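Darko update promises fewer failed insertions

Duscombe software firm Uvau has released a new version of Darko, its planning package for robot arms that fit parts into tight slots. The firm says the planner now corrects its aim during the final approach, and that it failed on 8 of 217 test insertions.

That sounds good until you ask what was tested. Uvau has not said how many different parts were used, or how often staff stepped in. Augustina Quartey, who runs the repair line at Istia, wants a month's trial before she pays for anything. "Thirty good minutes is a demo," she said.

Drives in blue caddies are the sort of part Uvau has in mind.

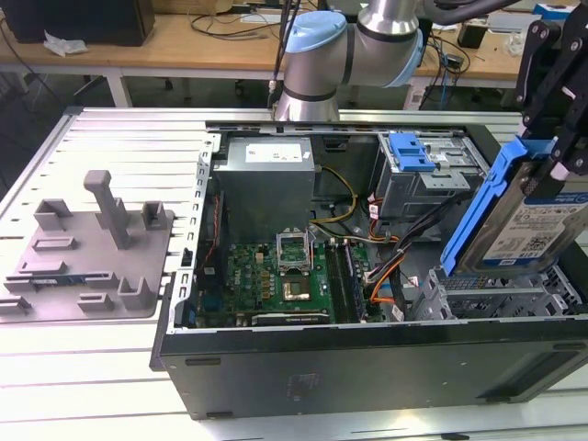
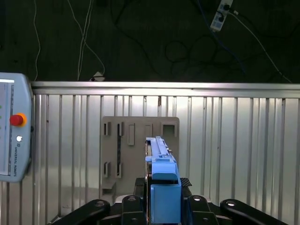
Price and availability

Darko is out now for existing customers. Uvau would not give a price for new ones.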